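Ticket 116 – Faltholm Activity Room: coloured block set, table covering and first-aid items
Service: Wodinby Equipment and Rooms Support
Location: Povinbridge site
Category: Loan equipment / condition and completeness
Priority: Normal
Opened: 20/05/2024
Status: Awaiting parts

Summary of the request

The Faltholm room has reported that the coloured wooden block set on long-term loan from the Ngata store no longer sits flush when laid out in the pattern on its activity card, and that paint is coming away from at least one block. The room also asked whether the first-aid items kept on the same table should remain there during sessions. The requester wished to know if the set should be withdrawn.

Details supplied by the room

The set was issued in January and is used on the white-topped table in the floral bay. Users follow printed cards showing letters and simple outlines. The card giving trouble is number 12. According to the room, the pieces leave a gap where they ought to meet, and the fault is present whichever member of staff lays them out. The blocks are wiped after each session with the general surface cleaner held in the room.

The room had already tried the following before contacting us: wiping the table, turning each block over, and exchanging the yellow blocks with each other. None of these made a difference.

First response from Support

Thank you for your report. Please do not sand, repaint or varnish any block while this ticket is open. Please confirm the colours of the blocks now held and say what else is kept on the table. Kindly also state which cleaner is in use, as some products soften older paint.

Reply from the room

The cleaner is the standard lemon one from the stock cupboard, used undiluted. The layout on the table includes orange, yellow, pink, red, purple, light blue and teal blocks. The first-aid case stands at the back on the right with the small green-capped bottle beside it, and the box of bandages is at the back on the left, near the clear plastic bowl or lid.

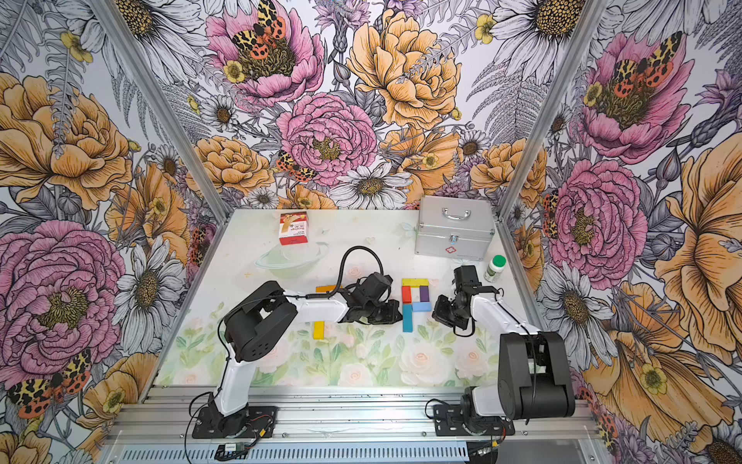 Assessment of the table

The table top is white towards the back and printed with pastel roses and green leaves towards the front. We hold a record of the printed portion being fitted as a covering at Povinbridge, and a covering of this kind may lift slightly where it ends. A block resting across a raised edge will rock, and its neighbours will then appear not to meet. The room was asked to press along the join with the flat of the hand and to repeat card 12 wholly on the plain white part.

Reply from the room

Pressed down as instructed. There was a slight ridge at one side. On the plain part the pieces meet properly, apart from the bridge shape in the corner of the card – yellow across the top, red and purple beneath. The gap between red and purple is as the card shows, so that part may be correct. The paint on the yellow block remains a concern.

Assessment of the blocks

The yellow block is visibly worn on its top face, with small dark brown specks, chips and dirt spots, mostly towards two of its corners or ends. The red block shows only faint scuffs and one tiny dark speck. On the purple block the finish is more matt, and no action is proposed for it.
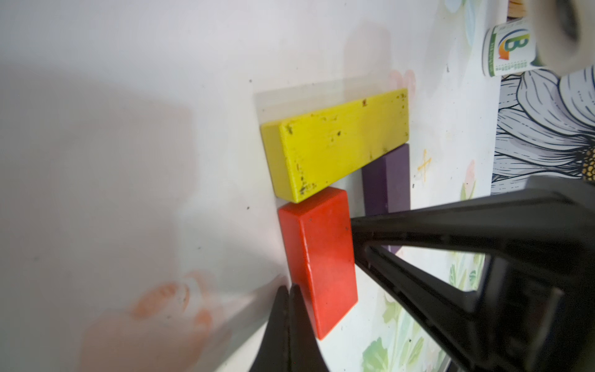 Decision

1. The worn yellow block is to be withdrawn and returned to the Ngata store in a sealed envelope marked with the ticket number. The remainder of the set may stay in use.
2. A replacement yellow block has been requested under stock line 87. Card 12 should be set aside until it arrives.
3. Undiluted cleaner is not to be used on painted wood. A damp cloth is sufficient, followed by a dry one.
4. The raised edge of the covering has been passed to Rooms for re-fixing.
5. The first-aid case, the bandages and the bottle may remain at the back of the table provided that they do not encroach on the working area. The clear bowl or lid should be put away if it does not belong to the activity.

Outstanding

Rooms has offered 2 visit slots for the covering and awaits the room's preference. The Ngata store has acknowledged the request for the yellow block but has not given a delivery date. The room has asked whether the replacement will match the older shade – Support has forwarded the question to the store.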